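Orum Classroom Gripper Kit, Second Edition
Student Robotics Equipment — Marstead Program

Overview
Specifications
What Is Included
Ordering and Loans

The Orum Classroom Gripper Kit is a two-finger gripper with a wrist camera, intended for school robotics clubs, introductory college courses and student competition teams. It is the standard gripper for the Marstead Student Handling Challenge and may be used in all divisions of that event without further inspection. Teams that compete with a different gripper must submit a drawing and a parts list to the event office before the end of March.

The kit mounts on the Farkas teaching arm without an adapter. Schools that own an earlier Farkas arm will need the adapter ring, which is sold separately. The gripper draws its power from the arm, and no separate supply is needed on the bench.

Intended use

The kit was developed for the second unit of the Marstead course, in which students move from blocks and cylinders to ordinary packaged goods. Packaged goods have creases, shiny faces and corners that are not quite square, and students are expected to adjust both their grasp and their camera settings to suit. The course guide recommends that each team begin with small drink cartons, proceed to soft pouches, and leave glass and thin plastic cups until the final sessions.

In the carton exercise, students bring the open fingers down on either side of the package, center it in the camera view, and close in small steps until both fingers are in contact. Teams record the closing force at first contact and again at lift.

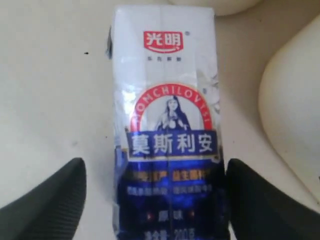
The grading sheet awards separate marks for approach, grasp, lift and placement. A team that completes the lift but leaves the package visibly crushed receives no marks for grasp. Instructors may supply any carton available locally, provided that every team in the section uses the same type and size. Printing on the package may be in any language, as the course software does not read labels.

Specifications

Fingers: two, parallel closing, black, replaceable
Maximum opening: 105 mm
Weight with camera and cable: 600 g
Camera: color, fixed focus, mounted at the wrist
Connection: single cable to arm controller
Software: Sudia Classroom, current release
Recommended age: 14 and over, with supervision

What is included

Gripper body with fingers installed
Wrist camera and bracket
One spare pair of fingers
Controller cable
Hex key and mounting screws
Printed student guide and instructor guide

The robot arm, bench plate and practice objects are not included. A bench plate with a plain, light-colored surface is advised for the camera exercises.

Care and replacement

Fingers should be wiped with a damp cloth after each session and allowed to dry before storage. Solvents must not be used. Fingers that have become smooth at the tips should be replaced as a pair — a new finger set against a worn one will cause packages to turn during the lift. Replacement pairs are listed under part number 127.

If the camera bracket is removed for any reason, the alignment routine in Sudia Classroom must be run again before the gripper is used for graded work.

Instructor support

Questions about the course and the grading sheet should be directed to Covadonga Pastor, Education Coordinator, through the contact form on this site. Instructors who are new to the kit may attend the online setup session, offered at 4:00 p.m. on the first school day of each month during term. Registration is not required.

Ordering and loans

Price per kit: $1,363
Schools enrolled in the Marstead program may borrow up to two kits for one term at no charge. Loan kits are returned with all parts, including the hex key. Requests from first-year clubs are considered before renewals.

Related items: adapter ring for earlier Farkas arms; replacement fingers (pair); bench plate; instructor guide, additional copy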